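Comunidad Cilleo › Servicios automatizados › Limpieza de exteriores
Consulta sobre el servicio Haliditz de barrido autónomo en una calle interior de adoquín

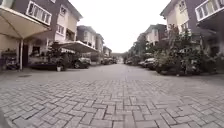 Consulta

Publicada por: Administración de fincas, conjunto residencial de acceso privado
Etiquetas: barrido autónomo, adoquín, contrato de servicio, Haliditz

Estimados miembros de la comunidad:

Me dirijo a ustedes en calidad de administradora de un conjunto de viviendas adosadas cuya calle interior está pavimentada en su totalidad con adoquín gris de hormigón. La junta de propietarios ha recibido una oferta de la firma Haliditz para la prestación de un servicio de barrido mediante equipo autónomo, en régimen de cuota mensual, y me ha encomendado recabar opiniones antes de la firma, prevista para junio.

La oferta contempla dos pasadas semanales en horario de mañana, sin operario presente, con supervisión remota. El proveedor solicita una longitud mínima de recorrido de 201 metros, requisito que cumplimos. La cuota propuesta es de 407 euros mensuales, con una permanencia de doce meses. El levantamiento del plano corre a cargo del proveedor y se factura una sola vez, al inicio.

Las condiciones de la vía son las siguientes. El adoquín está colocado en espiga, con algunas juntas irregulares. Hay coches estacionados junto a las fachadas, en algún caso bajo toldo, y por lo menos un vecino mantiene una maceta directamente sobre el pavimento. En un lateral existe una rejilla de desagüe pequeña, y la zona de árboles y arbustos del lado derecho está separada de la calzada por un bordillo bajo.

Agradecería respuesta a las siguientes cuestiones:

1. Si el cepillo lateral deteriora el relleno de las juntas.
2. Cómo se comporta el equipo ante toldos sostenidos por postes delgados.
3. Si la cláusula de «zona despejada» de la oferta (apartado 6) es habitual en este tipo de contratos. Según su redacción, la propiedad debe retirar todo objeto móvil antes de cada pasada.
4. Si alguien ha comparado esta oferta con la de Burkerton, que también opera en nuestra provincia.

Reciban un cordial saludo.

Respuestas (3)

Respuesta aceptada
Lucienne Collet, gestión de zonas comunes

Estimada compañera:

En la urbanización que gestiono tuvimos contratado el servicio de Haliditz durante un año completo y lo renovamos con modificaciones. Contesto por el mismo orden.

Sobre las juntas. El equipo que nos asignaron monta de serie un cepillo lateral de cerda rígida. En adoquín con relleno de arena, ese cepillo extrae material, sobre todo en las primeras semanas. Solicitamos por escrito el cambio a cerda blanda y se efectuó sin coste. Le recomiendo que lo haga constar en el anexo técnico antes de firmar, pues una vez iniciado el servicio el cambio figura como intervención facturable. Con la cerda blanda el relleno se mantuvo en un estado aceptable, si bien la recogida de hoja húmeda resultó inferior. En otoño tuvimos que completar con barrido manual junto a los parterres.

Sobre los postes. El equipo detecta obstáculos verticales delgados, pero les guarda un margen que en nuestro caso fue de 41 centímetros. Dicho margen queda sin barrer. Si los toldos de su calle cubren plazas de aparcamiento, cuente con que la franja situada debajo se limpiará de forma parcial. El técnico puede marcar en el plano cada poste como elemento fijo y reducir la distancia; en nuestra urbanización lo hizo solo tras una segunda petición. Los toldos en sí no dieron problemas por altura. Sí los dio la sombra que proyectan a primera hora, que en ocasiones provocaba una detención y una nueva lectura del entorno. Se resolvió retrasando el inicio a las diez.

Sobre el apartado 6. La cláusula es habitual, pero su redacción es negociable. En la versión original, cualquier maceta u objeto no registrado en el plano permitía al proveedor dar la pasada por realizada aunque el equipo hubiera abandonado el tramo. Obtuvimos el texto siguiente, que puede usted adaptar:

«La presencia de objetos móviles de uso doméstico en los laterales de la vía no exime al proveedor de completar el barrido del eje central y de los tramos accesibles. Se considerará pasada no realizada aquella que cubra menos de tres cuartas partes de la superficie contratada.»

Solicite asimismo acceso al registro de recorridos. En nuestro caso se entrega a mes vencido, en un archivo poco legible, si bien permite reclamar. Reclamamos en tres ocasiones y se nos abonaron dos.

Sobre la rejilla. Conviene que se incluya en el plano como punto de paso a velocidad reducida. El fabricante del chasis, Kanagaratnam, indica en su manual que el rodillo no debe detenerse sobre rejillas, y el supervisor remoto desconocía este extremo cuando lo consultamos.

No dispongo de experiencia con Burkerton.

Valoración general: servicio correcto para el eje de la calle, insuficiente como único medio de limpieza. Mantuvimos unas horas mensuales de barrido manual para bordillos y accesos a las viviendas. La cuota que le proponen es superior a la nuestra, aunque ignoro si su superficie es comparable.

Atentamente,
L. Collet

Comentario de la autora de la consulta: Le agradezco el detalle. Trasladaré a la junta el texto alternativo del apartado 6 y la cuestión del cepillo. ¿La cuota de ustedes incluía el desplazamiento del equipo o lo tenían en depósito?

Comentario de L. Collet: En depósito, en un cuarto con toma de corriente cedido por la comunidad. El consumo eléctrico lo asumimos nosotros. Compruebe este punto, en nuestra oferta aparecía únicamente en las condiciones generales.

Respuesta
Usuario registrado, sector mantenimiento

Respecto a la cuarta cuestión: solicitamos presupuesto a Burkerton el año pasado. Exigían operario acompañante en toda vía con vehículos estacionados, lo cual elevaba el precio hasta hacerlo poco competitivo frente al barrido convencional. La demostración fue satisfactoria, pero se realizó sobre asfalto, por lo que no puedo pronunciarme sobre adoquín en espiga. Sugiero exigir a ambos proveedores una prueba en la propia calle, con los coches en su sitio habitual.

Debe verificarse además la cobertura del seguro por roces a vehículos. Nuestra correduría pidió el certificado y tardaron semanas en remitirlo.

Respuesta
Usuario registrado

Nosotros lo tenemos con otra empresa y va bien. Lo de las macetas, se avisa a los vecinos y ya está.

Comentario de moderación: Se ruega indicar el nombre del proveedor y el tipo de pavimento para que la respuesta resulte de utilidad a otros miembros.

Consultas relacionadas
Permanencia y penalización en contratos de barrido autónomo
Reposición de arena en juntas de adoquín de hormigón
Modelo de acta para aprobar servicios automatizados en zonas comunes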